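3.2 Study sites and collection of the household diaries

The study was carried out in two towns, Ginier and Ivmont, which are on the same railway line but differ in the age of their housing. In Ginier most of the apartments were built before central heating was common, and many families still heat one room more than the others. In Ivmont the larger part of the housing is newer, and the heat is paid together with the rent. We selected these two towns because the way of paying is known to change how people speak about cold, and we wanted to see if it also changes what they write when no interviewer is present.

Households were invited by a letter, which was delivered together with the local newspaper. The letter explained the purpose of the study on one page and gave a telephone number. From 1,000 letters we received 488 answers, and from these we kept the households that agreed to write during the full period and that had at least one person at home in the daytime. Households that planned to move in the same winter were not included. We did not offer money. Each household received the printed diary, a pen and a simple room thermometer, which they could keep after the study.

The diary had one page for each day. The upper half of the page asked for the temperature in the main living room in the morning and in the evening. The lower half was left free, with only the words "How was it at home today?" printed at the top. In an earlier version, tested in Zimton, we had used a list of words to be marked (cold, cool, pleasant, warm, too warm). The people in Zimton marked "pleasant" on almost every day, also on days when they told us later by telephone that they had worn a coat in the kitchen. For this reason the list was removed, and the free space was made larger.

3.3 Treatment of the written entries

The handwritten pages were typed by two members of the team. Spelling was left as it was written, except where a word could not be understood by a second reader. Words that remained unclear were marked and were not used in the coding. Drawings, which appeared more often than we expected, were noted but not studied separately.

For the purpose of this section, an entry means all text that one household wrote on one day, also if two persons wrote on the same page. In total 1,297 entries contained at least one full sentence about heat, cold, air or clothing. Other entries spoke only about visitors, food, health or the weather outside. We kept these entries in the collection, because they show what a person considers to be an answer to the question, but they are not part of the following comparison.

The coding was made in two steps. In the first step each entry was read for what we call the place of comfort, meaning the room, the furniture or the object which the writer connects with being warm. Typical places were the kitchen, the bed, a chair near the window after noon, and blankets. In the second step we asked who had done something to become warm. Some writers present themselves as active ("I closed the door and put on the second sweater"). Others give the activity to the house itself ("the room does not want to get warm this week"). Both forms can be used by the same person, and sometimes in the same entry.

A difficulty appeared with small objects. Several writers in both towns mention things that do not give heat in a physical sense, for example a cushion, a cup kept in the hands after the tea is finished, or a soft toy that stays on the sofa when the children are at school. At first we coded these as decoration. After a second reading we changed this decision, for the writers place them in the same sentences as blankets and socks. One writer in Ginier notes that the sofa is "colder without the animals." We now use the code soft object for all such cases, without deciding if the warmth is felt or only remembered. An object of this type is given in Figure 2. 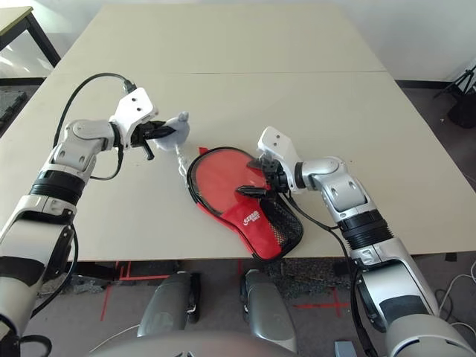 IVMONT, February

Figure 2. A small light gray plush toy with a rounded body and a pointed tuft, as an illustration of the code soft object.

The code was used more often for entries from Ginier than for entries from Ivmont. We are careful with this difference. It can come from the housing, as described in Section 3.2, but it can also come from the age of the writers, who were older in Ginier. In addition, a few households there wrote very long entries, and a long entry has more space for objects of all kinds. When these households are left out, the difference becomes smaller but its direction is the same.

To test the stability of the coding, 60 entries were coded again by a person who had not seen the first result. Agreement was good for the place of comfort and weaker for the active and passive forms. Most disagreements came from sentences without a clear subject, such as "windows closed since morning." We decided to code these as active only if another sentence in the same entry names the writer. The soft object code produced few disagreements, possibly because the words for such things are simple.

The temperatures from the upper half of the page are reported in Section 4. They were not shown to the coders, so that a low number could not influence the reading of the text. The typed entries and the coding guide are kept in the Dzene archive and can be read there on request. The original diaries were returned to the households that asked for them.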